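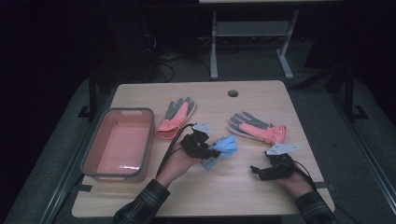

Glove Sorting at the Table

README for the glove part of the Tirkadcombe household set

Contents

1. What the set covers
2. The gloves
3. The table and the basket
4. The task
5. How a run is labelled
6. Folder layout
7. Known problems
8. Changes
9. Use and contact

1. What the set covers

This folder holds recordings of one small household job: taking gloves that have been left on a table, picking them up one at a time and putting them in a basket. It belongs with the laundry and cupboard folders from Tirkadcombe but can be used without them. There are 216 runs. Each run starts with gloves on the table and stops when the person doing it says they have finished, whether or not every glove is in the basket.

The set is about soft things that change shape when they are lifted. If you want rigid objects, the Raltus folder (cups, tins, cutlery) will suit you better.

2. The gloves

Gloves appear in more than one colour. Pale blue ones are plain. The two-tone ones have a coral-pink cuff and palm with grey fingers, and the cuff is gathered at the edge, so it bunches up when the glove is dropped. In the notes we call these "blue" and "coral". Some older label files say "pink" for coral. The two words mean the same thing.

Left and right gloves are not told apart in the labels. We tried it for the first 13 runs and gave up, as two people labelling the same run often disagreed once a glove had folded over on itself.

Gloves are not turned right side out before a run. If one is inside out, it stays that way and the run note says so.

3. The table and the basket

The table has a light wooden top with rounded corners and a round grommet hole near the back edge. The hole is a handy fixed point if you need to line up one run with another. Please don't use the front edge for this, as the seat height was changed between sessions.

The basket is rectangular plastic, salmon pink inside with a darker grey rim, and has a handle slot in the short end. It stands at the left of the table with its long side running front to back. The inside is shiny and shows reflections, which has caused some false glove outlines (see section 7).

4. The task

Setting out:

Put the basket at the left of the table, empty.
Drop the gloves on the clear part of the table from about elbow height. Do not straighten them.
Leave at least one glove within easy reach of each hand.
Check that no glove is lying over the grommet hole.

Tidying:

Pick up one glove at a time with either hand.
Lift it clear of the table before moving it across. A glove that is dragged tends to bring its neighbour along.
Let go over the basket. It does not matter how the glove lands.
If a glove falls outside, pick it up again and carry on.

Passing a glove from one hand to the other is allowed. Folding and pairing are not part of this job – they are covered in the Zanham folder, which uses the same table but no basket.

5. How a run is labelled

Each run has one text file with these fields:

run: a number from 1 to 216
gloves: how many were put out
colours: blue, coral or both
pick: one line for each pick, with time, hand and colour
held_by: fingers, palm, cuff or unclear
drops: gloves let go anywhere other than over the basket
note: free text, often blank

"Palm" covers the whole area between the cuff and the fingers, back or front. Use "unclear" freely. A guess is worse for us than a gap.

6. Folder layout

runs/ – the recordings, one folder each
labels/ – the text files described above
stills/ – 305 single pictures taken from the runs
checks/ – second labels for a small group of runs
CHANGES.txt

7. Known problems

Reflections on the basket floor are sometimes outlined as gloves. Gittins went through the stills and removed the worst, but more will be left.

Coral gloves against the basket's salmon inside are hard to separate by colour alone.

In 3 runs the final "pick" line is missing. The recordings are complete.

Times in labels/ are counted from the start of the run, while those in checks/ are counted from the first pick. This will be put right in the next version.

8. Changes

April: "pink" replaced by "coral" in new label files. Field "held_by" added.
Before that: first shared copy, without stills.

9. Use and contact

Free for teaching and research. Please name the Tirkadcombe household set if you publish anything made with it. Corrections to labels are welcome, preferably as a list of run numbers with the line to be changed. Send them to Aroha Henare, who keeps the master copy.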